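Four bottles, one tray, one arm

May 26, 2019
By Ctibor Kubíček
Filed under: Workshop, Robots, Slow Progress

Quick one tonight, got to be up early. Arm is on the table and doing bottles. 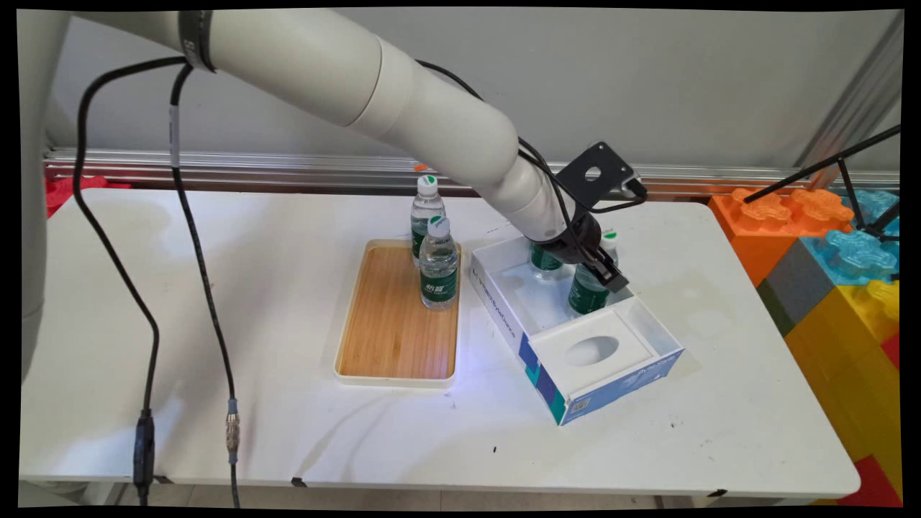 Gripper on a bottle in the box, two more over on the tray.

So. For anyone who missed the last post, the job is box to tray. Bottles stand in a cardboard box, arm takes them one at a time, puts them on the bamboo tray at the back edge, done. Sounds like nothing. It has eaten most of May.

Where things are at:

Fingers. Old ones were the printed ones, too slick, the bottle would spin in them and the cap ended up facing wherever. On black ones now. Much better grip on the thin plastic. Still squeezes too hard if I leave the force setting where Heydari had it (sorry mate, but it crushes them). Backed it off by 20 percent and left it alone.

The box. Cardboard was a dumb choice maybe but it was what I had. It moves. Every time the gripper brushes a wall the whole thing slides a few mm on the glossy top and then the next pick is off. Tried tape underneath. Tape lets go. I want to cut a proper locating strip out of aluminium offcuts and screw it down, except it's a shared table and the Wekdale rules say no holes without asking. Have asked. Waiting.

Also I wiped that tabletop before starting and it's smudgy again already. How.

Glare. The overhead light bounces off the white and makes a bluish spot by the box. Clear plastic on a white table under a bright light, pretty much the worst thing you could ask a vision system to find. I'm cheating and looking for the green label. Works as long as the label is facing somewhere useful. If you've got a better trick for clear bottles please leave a comment, I have read all the forum threads and they all say "use matte objects", thanks.

Cables. Yes I know. They hang off the arm and over the left side of the table, and one of them just ends there with the blue collar connector doing nothing. That's for the wrist sensor, which is on order from Barken and was meant to be here 7 days ago. The other one I've got to re-route. It drags on the table edge when the base turns and I dont love it. Plan is clips along the upper arm and a bit more slack at the elbow, then a sleeve over the lot.

The code side. Rewrote the approach move so it comes straight down from above the box, no more clever diagonal. The clever diagonal knocked over 3 bottles in a row and I lost my temper with it. Boring move is slower by 2 seconds and I don't care. The place move onto the tray is okay, the rim on that tray catches the bottom of a bottle if it comes in low, so it now stops high and eases down the last bit.

Spent way too long on the file names as well. The whole project folder is called flunemance_final_v2 becuase that's what we named the club entry last year and half the scripts have the path baked in. Flunemance it stays.

Next up:
- cable clips
- ask again re: holes in table
- chase Barken
- try the smaller bottles, the ones with the ribbed sides
- some kind of shade for that light, even a bit of corflute on a stand would do

I was going to put up a video but the upload kept dying on the workshop wifi, will try from home when I've got a spare evening. Heydari wants to see it run with the force backed off before he believes me so that's probably the one I'll film.

Right, bed.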